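手持夹爪对比测试:薄布料的夹取与折叠

更新于 2022年5月14日

本页说明怎样用同一块布、同一张垫子比较两套手持夹爪的指端,并把结果整理成可以直接交给采购或结构组的表格。步骤适用于连杆式平行或近似平行的两指夹爪。吸盘和软体手指不在本页范围内,真空类末端的测法请看另一篇。

测试对象是 Nutari 的手持连杆夹爪,分别装 Plulus 指垫和 Sjöberg 指垫。两种指垫孔位相同,换装时不需要动连杆。记录软件用 Cavum,版本不限,能按时间轴打标签即可。流程最初由 Embla Nyberg 起草,后来在换垫和判定两处做过修改,下面写的是修改后的做法。

一、准备材料

1. 手持夹爪一把,腕部相机已装好并完成标定。
2. 待比较的指垫各两副,一副测试,一副备用。
3. 带方格的白色切割垫一张。方格用来读布边的位置,也方便把布放回原处。
4. 薄布若干。建议选有褶皱的纱布类织物,平整的棉布太容易夹,拉不开差距。
5. 小号螺丝刀、无尘布、异丙醇。
6. 一台能实时显示腕部画面的电脑。

布料在测试前一天摊开放在室内,不要熨。熨过的纱布头几次和后面的手感差别很大,数据没法放在一起看。带印花的布和素色布都可以用,但同一轮里不要混用。印花布在画面里容易找到参照点,素色布则要靠方格线和布边来判断。

二、检查夹爪

先不装布,空手开合夹爪,检查下列各项:

1. 两侧连杆动作是否同步。手指合拢时,两个指尖应当同时到达中线。一侧先到,多半是枢轴螺丝松紧不一致。
2. 铜色衬套处有没有晃动。捏住手指根部左右轻推,能感觉到间隙就要记下来。
3. 白色隔套是否还在原位。隔套缺失时连杆会互相刮蹭,手上能感到一顿一顿的阻力。
4. 指垫内侧有没有纤维和灰尘。用无尘布蘸少量异丙醇擦一遍,晾干后再用。

手指根部的蓝色金属环不要拧。它的位置影响开口行程,动过之后必须重新标定。如果拿到的夹爪两侧环的位置明显不一致,先退回去换一把,不要自己调。

三、设置相机

腕部相机固定在夹爪上,画面里始终能看到两根手指和指尖前方的一片区域。设置按下面的顺序做:

1. 关闭自动曝光。白色垫子占画面比例大,自动曝光会把黑色手指压成一团,看不清指垫的边缘。
2. 手动调曝光,直到指垫表面的纹理和垫子上的细格线能同时看清。两者不能兼顾时优先保证指垫。
3. 固定白平衡。米色布料在偏冷的光下很接近垫子的白色,布边会变得难认。
4. 对焦点放在指尖前方。指尖稍微虚一点没有关系。
5. 录一小段,回放确认没有丢帧。

灯光尽量从上方来,光线要柔和。侧光会让布的褶皱显得很立体,好看,但影子会盖住布边和垫面之间的缝隙,回放时判断不了指尖到底有没有插到布下面。

四、布置垫子和布

把切割垫放平,用胶带固定两个角。布放在垫子的一侧,留出一片空白方格给夹爪接近。布的近边折回一层,形成一条略厚的边。折边的厚度对结果影响很大,因此每次都要用同样的折法:先把布铺开,再从近边向里翻,翻完不要用手压。

夹爪停在起始位置,手指微微张开,指尖朝向折边,中间的缝隙对准要夹的那一段。
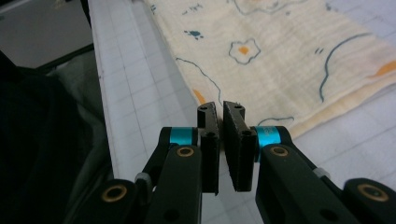 五、单次夹取的动作

1. 从起始位置开始,在 Cavum 里打“开始”标签。
2. 保持手指张开,沿垫面向布边推进。指尖尽量贴近垫面,但不要刮到方格。
3. 让一根手指位于折边下方,另一根位于折边上方。做不到时允许从正上方捏取,但要在备注栏里写“上捏”。
4. 匀速合拢。不要为了夹住而临时加力,手感差异正是要测的东西。
5. 提起到指定高度,停两秒。
6. 向前平移,把布边放到垫子另一侧的标记线上。
7. 张开手指,退回起始位置,打“结束”标签。

新手最常见的问题是推进时手腕往下压。指尖一旦顶住垫子,连杆会把力传回手柄,手指就合不严了。练习时可以只做第二步和第四步,反复几次,等手腕稳定以后再正式记录。

六、微开状态的检查

接近布边时,手指不一定要张得很大。对很薄的布,开口太大反而容易把折边推皱,布在指尖前面堆成一团,夹起来的层数就不确定了。我们对两种指垫都加测了小开口接近:先把手指合到只剩一条窄缝,移到布边附近,再张开到刚好能容下折边的程度。

小开口接近时要注意指尖的倒角。倒角磨钝之后,指尖会从布面上滑过去,看上去像是摩擦力不够,很容易误判为指垫的问题。每轮开始前用指腹摸一下两侧指尖,手感不一样就换备用指。
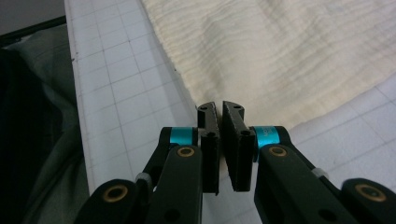 小开口还有一个好处,可以顺便检查平行度。从腕部画面看两指之间的缝隙,如果上宽下窄或上窄下宽,就在空载状态下再合拢一次确认。螺丝没有拧紧时,指垫在夹布的过程中会慢慢偏转,头几次看不出来,到一轮的后半段就会出现单侧夹持。

七、次数与分组

每种指垫做 80 次,分成 5 组,组间休息并清洁指垫。两种指垫交替进行,不要先把一种全部做完再做另一种。操作者会越做越熟练,连着做会让后测的那一种占便宜。

操作者最好不知道当前装的是哪一种。外观差别太大、瞒不住的时候,至少让负责判定的人看不到换垫过程,回放时也不要看文件名。

每组结束后做三件事:擦指垫,把布重新铺开再折一次,检查手指根部的螺丝。中途更换布料的,从更换的那一组起重做。

八、判定标准

每次夹取归入下面四类之一:

成功:折边两层都被夹住,提起后停两秒没有滑落,放下时布边落在标记线上。

部分成功:只夹住一层,或提起后有滑动但没有掉落。

失败:没有夹起,或中途掉落。

作废:操作失误,例如碰到胶带、标签打错、手柄撞到桌面。作废的要补做,但原始记录保留。

判定以回放为准,不以操作者当时的感觉为准。操作者说夹住了两层,回放里只看到一层的,按一层算。两个人的判定不一致时,把片段放慢再看一遍,还是定不下来就归为部分成功。

九、整理数据

Cavum 导出的表格里,每一次夹取占一行。保留以下几列就够用:序号、指垫型号、接近方式、开口大小、判定结果、备注。时间戳留着备查,不必放进汇总表。

我们到目前为止共导出 1,912 条记录,去掉练习和作废的,可用于比较的有 1,400 条。练习数据不要并入正式数据,哪怕结果看上去很好。不同操作者的数据先分开统计,趋势一致再合并。

画图时把“部分成功”单独列出来。两种指垫的成功率可能很接近,差别往往落在部分成功的构成上,有的是夹住一层,有的是提起后滑动。这两种情况对应的改法完全不同:前者通常要改指尖形状或接近角度,后者才需要考虑换垫面材料。

十、我们得到的结果

在皱纹纱布上,Plulus 指垫夹住两层的情况更多,提起后的滑动也较少。它的缺点是容易粘纤维,不清洁的话,一组的后半段手感就会变差。Sjöberg 指垫更耐脏,擦一次能用较长时间,放下布料时也更干脆,布边很少被带起来。

如果任务以夹起和搬运为主,我们选 Plulus。如果任务要求反复折叠、对齐,每次都要把布放得准,Sjöberg 更省事。对厚一些的毛巾布,两者看不出差别,按价格选即可。

十一、常见问题

夹起来的总是一层怎么办?先看折边是否太松,再看指尖是否离垫面太高。两项都没有问题,再把开口调小试一次。

布跟着手指回来,放不下去?张开以后不要立刻后退,先停一下,再沿垫面平着退出。向上提着退最容易把布带走。

合拢时有响声?多数来自连杆互相摩擦,检查隔套和枢轴。不要在衬套处加油,油会顺着连杆流到指垫上,那一副指垫就只能报废了。

能不能只测二十次?用来熟悉流程可以,用来选型不够。前几次的波动太大,换一个人操作,排序可能就反过来。

换到机械臂上,结论还成立吗?指垫的相对表现大体可以参考,接近方式需要重测。手持时操作者会不自觉地顺着布的阻力调整角度,机械臂按位置控制时没有这个动作。我们的做法是先用手持数据选出指垫,再在机械臂上只测一种接近角度,确认没有明显问题之后再扩展。机械臂部分的记录表计划在十一月补到本页。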